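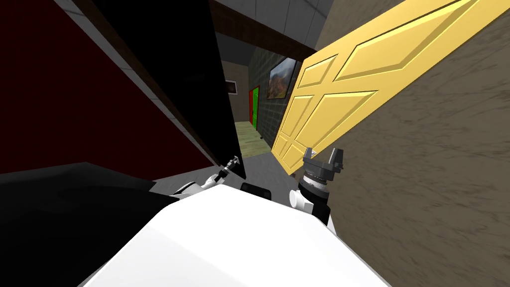
A rendered view of a white robot with two arms near a large door.

The trade envoy from Carkau picks up on the third ring, already talking. The ferry deal with Lu, signed in April, is "fine, mostly fine." Fees are the sticking point – 300 a truck, up from almost nothing.

"We asked for 18 months. They gave us 3," she says. Pause, papers moving. "So we go back to Fotel and ask agian."

Will Lu's ministers come? "Their deputy will. That's enough for me."

On visas she is shorter. 736 applications waiting, no date. "Ask them," she says. Then she has a plane to catch.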